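How to Build a Reader Mailing List Without Fooling Yourself

Every book marketing course will tell you to get to 1,000 subscribers as fast as you can. I did that. Then I put out a novel and sold 20 copies to them. The steps below are what I do now, and I make no promises.

1. Offer something only your readers would want. A gift card brings in people who like gift cards. I give away a short prequel to my Tarnesow books and nothing else.

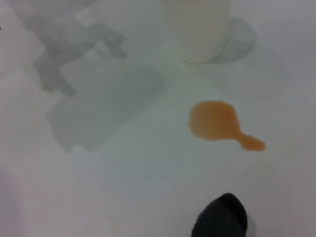
Orange liquid on a white surface.

2. Turn on double opt-in. Your count will drop. I moved my list from Edix to Urkance and asked everyone to confirm. Out of 2,000 addresses, 244 did. Those are the ones I write to.

3. Write the welcome email before the form goes live. Say who you are, what you write and how often you'll show up. Skip the five-part "welcome journey" the software keeps pushing. 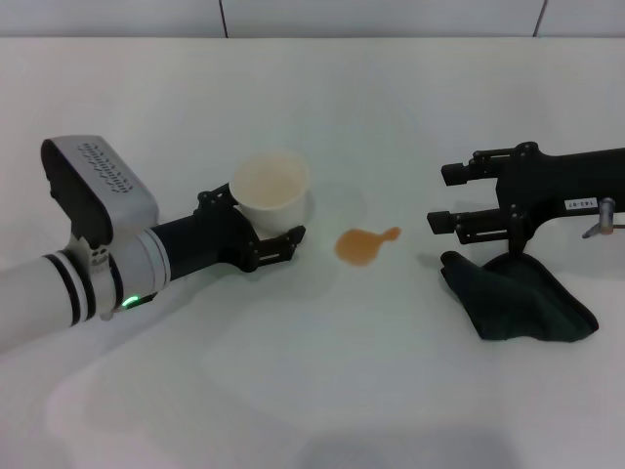
Send yourself a test and open it on your phone. If the download link takes more than two taps, fix it.

4. Ignore open rates, or at least don't brag about them. Some mail programs load everything automatically, so an "open" may mean very little. I look at replies and link clicks.

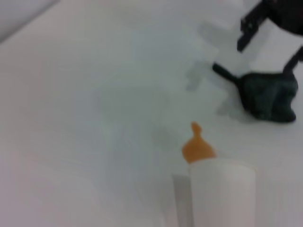
Toy baby bottle with an orange nipple.

5. Be careful with group promotions. I joined one with Nele Janssen, whose Marciniak mysteries have almost nothing in common with mine. We both got a pile of signups and, by December, a pile of unsubscribes.
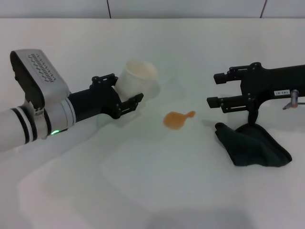
Orange spill and a dark green cloth on the table.

6. Delete the dead addresses twice a year. Send one plain note asking if they want to stay, wait two weeks, then remove anyone who hasn't clicked.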